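Trustow Live > Venue Documents > Load-In and Stage Inspection

Search documents Enter keyword Go

Load-in and stage inspection, with comments
Show: Zollivine, evening set, opening act Sudix
Venue: Tô yard stage, July
Checked by: Hậu Phùng, stage safety

Please read the comments also, not only the OK. Where I write OPEN, the work is not finished and the person named must come back to me before doors.

1. Stage deck and legs: OK
All legs stand on pads. One pad at the back left was turned, I put it straight.

2. Front barrier: OPEN
Two pins are missing on the singer's side. The local crew has promised pins before sound check. Until then no person leans on it, also not the photographers.
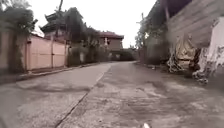 3. Power to the stage: OK
Main cable is covered where people walk. The breaker was tested 3 times and it opened each time. Sudix bring their own keyboard rack with an old plug. I accept it with the adapter from our box, but not with the one they carried.

4. Speaker towers: OK with comment
Straps are good. The wind meter is on the left tower and the mixing desk can read it. If the wind is strong, the sound engineer decides together with me, and the manager of the band does not decide.

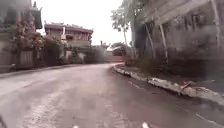 Road with raised concrete curb, right side

5. Audience area: OK
Limit is up to 2000 standing. The door team has two clickers and they must call the numbers to each other every half hour. Last show they forgot this and we had to count the ticket stubs.

6. Raised area for guests: OPEN
The sign still says 500 kg and the new drawing gives a different load. I have asked for the correct sheet. Keep the area closed until I sign.

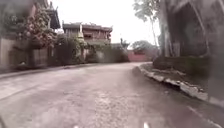 Can the opening act leave its drums on stage during the change?
Only behind the black line at the back. The side stairs must stay free for the full change, and the drum riser must have its wheels locked.

7. Side stairs and handrail: OK with comment
Third step has a loose edge strip. I fixed it with tape for today. It needs screws before the next show.

8. Fire extinguishers: OK
All are in date. The one near the monitor desk was hidden behind a flight case, please do not put the case back there.

9. Smoke machine: OPEN
Zollivine want more smoke in the last song. I need to see it once in sound check with the side curtains open. Fluid bottles must be stored closed and away from the lamps.
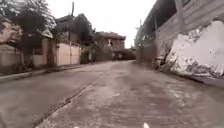
Concrete road with seam down the middle

10. Hearing protection: OK
A box of ear plugs is at the bar and one at the crew table. Crew members sign when they take the large ear defenders.

Still open: 2, 6, 9. I make a second round at 5 pm and will write the result by hand on the copy at the stage door.

Contact the venue desk | Copyright Trustow Live | Back to top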